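2024-05-10

Home late, feet killing me, writing this fast before it all goes. Open day at Dralwood. Left the house without breakfast, missed the 110 bus, got the next one and ran the last bit from the stop. Signed in, got a sticker badge that fell off twice. Angharad Bowen doing the welcome at the door, very brisk, 20 of us in the first group. Coffee from a machine. Bad coffee. Had two.

First hour was talk. Slides. What Dralwood does, who pays for it, how the hat project got started in April when Gisler asked them for help with mixed returns. Gisler sells hats by mail and people send back piles of them, all kinds in one bag. Somebody has to pull them apart – caps, knit ones, by color, by shape. Dull work and they can't keep people on it. I wrote down "returns" and underlined it, no idea now why.

Then out onto the floor, which is what I came for. Concrete, black tape, cables all over. Asked if we could stand closer and got a yes as long as we kept our bags off the tables. 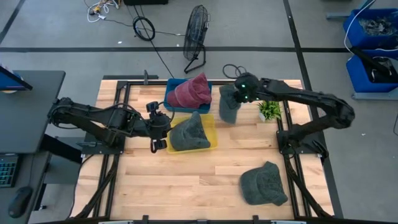 I had figured hats would be easy. Soft, light, can't break them. Wrong, says Angharad. A knit hat has no real shape, it's a different thing every time you set it down. Fingers can close on one thin layer and drag, or grab too much and take the one underneath as well. A box is a box. She said she'd take a hundred boxes over one beanie and some of the group laughed, she didn't.

Two arms per table. One can hold while the other one moves. Man next to me wanted to know how fast, kept asking, how many an hour. She gave him 145 on a good day with the easy mix and said please don't compare that with a person, a person is still quicker. He wrote it down anyway. Then asked again in the corridor!

I asked about the trays. Yellow and blue, did the color mean anything. Answer was it depends on the job that's set up, they swap them. Felt a bit silly but glad I asked. Also asked about the green lights on the gripper and she got called away before she answered, so still don't know. Must email.

Noise – much less than I thought. I had pictured our old packing line at Renon, where you had to shout all day. Here you could talk in a normal voice. Kept thinking about Pop and his ears.

Short break. Sandwiches, egg or cheese, cheese gone by the time I got there. Talked to Gudrun Grube who came over from Bratby, they've been looking at buying something like this for gloves. She's not sold. Says the arm is the cheap part and it's the months of setting up that eat you alive. She has 206 glove styles. I said that sounds like a nightmare and she said it is, it's called Monday. Liked her. Got her card, it's in my coat I think.

Second round was better than the first. Smaller group, half had gone off to see the offices. This time caps. You'd think stiffer would mean simpler but the brim is trouble, a curved brim rocks when it's touched, and a cap lying on its back wants a different grip from one sitting right way up. They have to teach both. And tilted, and half on top of each other, and so on and so on.

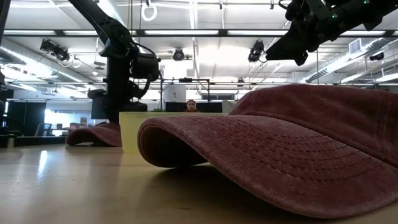
Old washed red, that faded kind, Dad had one very like it that lived on the hook by the back door. Funny what gets you in the middle of a factory talk. Missed a whole chunk of what she was saying about lighting becuase of it. Something about shadows under the brim and the cameras getting confused over where the cap stops and the table starts. Will check the handout.

Gudrun asked what happens with a really crushed one. Angharad said it goes in a pile for a person. So there is always still a person. Don't know if I found that comforting or not, I have to write it up for work and haven't decided what I think. R. will want one page. One page!! I have nine pages of scribble and a drawing of a gripper that looks like a crab.

Stayed too long, last out nearly. Angharad walked us to the gate and said they'd do another one if there's interest, put my name down. Would like to bring Tess, she'd ask better questions than me.

Things to do – email about green lights. Find Gudrun's card. Type up notes before I can't read them. Wash the good trousers, egg on them. Call Mom back tommorrow, she rang while I was in there and I clean forgot.

Bed.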